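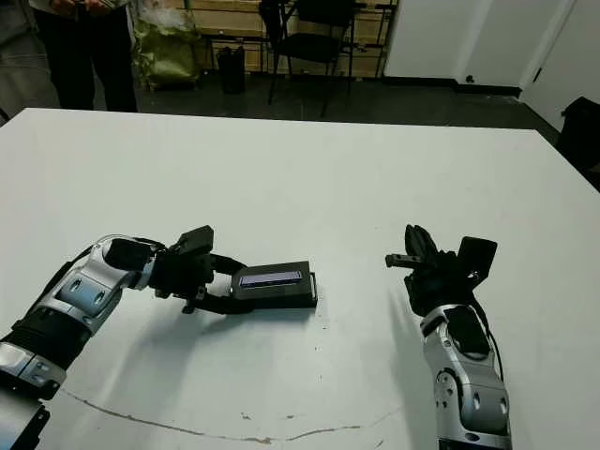
# Mushi 소형 기기 목록

Mushi는 손에 들어오는 작은 전자 기기를 정리한 목록입니다. 작은 화면이 있는 것을 중심으로 모았습니다. Pirkthorpe의 작업실에서 물건을 하나씩 흰 탁자 위에 올려 놓고, 겉모양과 화면 상태와 고리의 유무를 적었습니다. 물건은 518점이고, 관찰 기록은 2,416건입니다. 한 물건에 기록이 여러 건 있을 수 있습니다.

저는 한국어를 나중에 배운 사람입니다. 용어는 Kanini Mwakyusa 씨가 먼저 영어로 정한 것을 제가 한국어로 옮겼습니다. 어색한 표현을 발견하시면 `용어.md`에 의견을 남겨 주시기 바랍니다.

## 현재 상태

- 판: 2
- 마지막 수정: 2023년 8월 18일
- 관리: Eero Rautiainen
- 용어: Kanini Mwakyusa
- 기록: Tatu Kirui, Mwanaisha Mwakalinga
- 보관: Erasto Koech (Amham)

제2판에서 화면 색에 관한 열을 새로 나누었습니다. 제1판의 파일을 쓰고 계신 분은 아래의 "제1판에서 바뀐 점"을 먼저 읽어 주십시오.

## 무엇이 들어 있는가

목록에 들어가는 물건은 다음과 같습니다.

- 한 손으로 들 수 있는 전자 기기
- 케이스가 닫혀 있고, 안쪽 부품이 밖으로 나오지 않은 것
- 화면이나 표시등이 하나 이상 있는 것

리모컨, 휴대용 측정기, 작은 재생기, 시계가 들어 있는 기기, 그리고 용도를 알 수 없는 것이 있습니다. 마지막 종류가 생각보다 많습니다. 검은 직사각형 케이스에 좁은 화면만 있는 물건은, 글자가 없으면 무엇에 쓰는지 말하기가 어렵습니다. 그럴 때 우리는 용도를 추측하지 않고 `미상`이라고 적습니다.

충전기, 건전지만 따로 있는 것, 이어폰은 넣지 않았습니다. 전화기는 처음에 넣으려고 했지만, 개인 정보가 남아 있을 수 있어서 뺐습니다.

## 파일

| 파일 | 내용 |
|---|---|
| `물건.csv` | 물건 한 점에 한 줄. 겉모양과 크기 등급 |
| `관찰.csv` | 관찰 한 건에 한 줄. 화면, 놓인 방향, 조명 |
| `용어.md` | 열의 이름과 값의 뜻, 영어 원문 |

두 CSV 파일은 `물건_번호`로 연결됩니다. 문자 부호화는 UTF-8이고, 구분 기호는 쉼표입니다. 메모 열에는 쉼표가 들어갈 수 있으므로 큰따옴표로 감쌌습니다. 스프레드시트 프로그램에서 바로 열면 한글이 깨지는 경우가 있습니다. 그때는 가져오기 메뉴에서 UTF-8을 직접 선택해 주십시오.

## `물건.csv`의 열

| 열 | 값 | 설명 |
|---|---|---|
| `물건_번호` | 문자 | `M-` 다음에 세 자리 숫자 |
| `케이스_색` | 검정, 흰색, 회색, 기타 | 가장 넓은 면의 색 |
| `윤곽` | 직사각형, 원형, 불규칙 | 위에서 본 모양 |
| `화면_모양` | 좁은 직사각형, 정사각형, 원형, 없음 | 켜지는 부분의 모양. 둘레의 검은 테는 포함하지 않음 |
| `고리` | 있음, 없음, 불명 | 줄을 끼울 수 있게 보이는 고리나 돌출부 |
| `크기_등급` | 소, 중, 대 | 세 가지 상자 중에서 들어가는 가장 작은 것 |
| `용도` | 문자 또는 `미상` | 물건에 적혀 있거나 제공자가 알려 준 것만 |
| `메모` | 문자 | 자유롭게 적음 |

`고리` 열에 대해서는 토론이 있었습니다. 끝에 작은 탭이 튀어나와 있을 때, 그것이 끈을 위한 것인지 건전지 뚜껑을 여는 손잡이인지 구별하기가 힘듭니다. Mwakalinga 씨의 제안으로, 모양이 고리처럼 보이면 `있음`, 평평하고 구멍이 확인되지 않으면 `불명`으로 적습니다. `없음`은 모든 면을 본 다음에만 쓸 수 있습니다.

## `관찰.csv`의 열

| 열 | 값 | 설명 |
|---|---|---|
| `관찰_번호` | 정수 | 순서대로 붙임 |
| `물건_번호` | 문자 | `물건.csv`와 같음 |
| `화면_상태` | 켜짐, 꺼짐, 불명 | 관찰하는 순간의 상태 |
| `화면_빛` | 보라, 파랑, 초록, 빨강, 흰색, 혼합, 없음 | 제2판에서 새로 만든 열 |
| `밝기` | 약함, 보통, 강함 | 기록자의 눈으로 판단 |
| `글자` | 문자 또는 빈칸 | 화면에서 읽은 것 그대로 |
| `자세` | 놓임, 들림, 세움 | 탁자에 닿아 있는지, 들려 있는지 |
| `그림자` | 연함, 진함, 없음 | 탁자 위에 생긴 물건의 그림자 |
| `기록자` | TK, MM | 이름의 첫 글자 |

`글자` 열이 빈칸이면 글자를 읽지 못했다는 뜻입니다. 화면에 글자가 없다는 뜻은 아닙니다. 이 차이를 분석에서 꼭 생각해 주십시오.

## 기록하는 방법

1. 탁자 위를 마른 천으로 닦습니다.
2. 물건을 상자에서 꺼내 탁자 가운데로 가져옵니다.
3. 화면이 있는 면을 위로 향하게 합니다. 화면이 여러 면에 있으면 큰 쪽이 위입니다.
4. 버튼을 누르기 전에 첫 번째 관찰을 적습니다.
5. 전원이 들어오면 두 번째 관찰을 적습니다.
6. 물건을 돌려서 고리, 뚜껑, 긁힌 자국을 확인합니다.
7. 번호표를 물건이 아닌 봉투에 붙이고, 봉투에 넣습니다.

번호표를 물건에 직접 붙인 시기가 있었습니다. 접착제가 케이스에 남았고, 제공자 한 분이 불편하게 생각하셨습니다. 지금은 하지 않습니다.

탁자는 흰색만 씁니다. 대부분의 물건이 검은색이므로 윤곽을 보기에 좋습니다. 흰 물건에는 반대로 불편해서, 회색 종이를 한 장 깔고 `메모`에 `종이`라고 적었습니다.

## 화면 색에 대하여

좁은 화면이 약하게 빛날 때 색을 정하는 것이 가장 어려운 일이었습니다. 같은 물건을 Kirui 씨는 보라라고 적고 Mwakalinga 씨는 파랑이라고 적은 경우가 있습니다. 두 사람 모두 틀리지 않았다고 생각합니다. 빛이 약하고 케이스가 어두우면 보라와 파랑의 사이에 있는 색으로 보이기 때문입니다.

제1판에서는 이런 경우를 모두 `파랑`에 넣었습니다. 제2판의 규칙은 다음과 같습니다.

- 두 기록자의 값이 같으면 그 값을 씁니다.
- 값이 다르면 `혼합`으로 하고, 원래 값을 `메모`에 남깁니다.
- 한 사람만 보았으면 그 사람의 값을 씁니다.

색을 기계로 측정한 값은 없습니다. 정확한 색이 필요한 연구에는 이 목록이 맞지 않습니다.

## 제1판에서 바뀐 점

- `화면` 열을 `화면_상태`와 `화면_빛`으로 나누었습니다.
- `고리`에 `불명`을 더했습니다.
- 7월에 Amham으로 옮긴 상자의 번호를 다시 확인했습니다. 봉투와 파일의 번호가 서로 바뀐 물건을 고쳤습니다.
- 용도가 추측으로 적혀 있던 줄을 `미상`으로 바꾸었습니다.

## 알려진 문제

`크기_등급`은 상자에 의존합니다. 중간 상자는 한 번 새것으로 바뀌었고, 새 상자의 안쪽이 조금 더 좁습니다. 어느 물건부터 새 상자를 썼는지 기록이 남아 있지 않습니다.

검은 케이스가 많습니다. 우리가 검은색을 골라서 받은 것은 아니고, 제공받은 물건이 그러했습니다. 케이스 색의 비율을 일반 가정의 물건에 그대로 적용하지 마십시오.

`그림자`는 오전과 오후에 따라 달라집니다. 창문의 블라인드를 내리는 규칙이 있지만, 지키지 못한 날도 있습니다. 시각을 적는 열이 없는 것은 우리의 실수이고, 다음 판에서 넣을 계획입니다.

## 읽어 보는 예

```
import pandas as pd

things = pd.read_csv("물건.csv", encoding="utf-8")
views = pd.read_csv("관찰.csv", encoding="utf-8")
both = views.merge(things, on="물건_번호")

narrow = both[both["화면_모양"] == "좁은 직사각형"]
print(narrow["화면_빛"].value_counts())
```

`메모` 열은 두 파일 중 `물건.csv`에만 있습니다. 관찰에 관한 메모도 그 열에 관찰 번호와 함께 적혀 있습니다.

## 이용 조건

연구와 교육에 자유롭게 쓸 수 있습니다. 다시 배포할 때에는 목록의 이름 Mushi와 판 번호를 적어 주십시오. 제공자의 이름은 파일에 없고, 요청하셔도 알려 드리지 않습니다.

물건을 직접 보고 싶으신 분은 Amham의 Erasto Koech 씨에게 먼저 연락해 주십시오. 물건 번호를 미리 알려 주시면 봉투를 꺼내 놓습니다. 한 번에 3점까지 볼 수 있습니다.

수정 제안은 저장소 `sudadier`의 이슈로 받습니다. Sudadier는 Mushi의 파일을 올려 두는 저장소의 이름입니다. 제안에는 물건 번호, 열의 이름, 지금 값, 바꾸고 싶은 값을 적어 주십시오. 한국어, 영어, 핀란드어로 쓰실 수 있습니다.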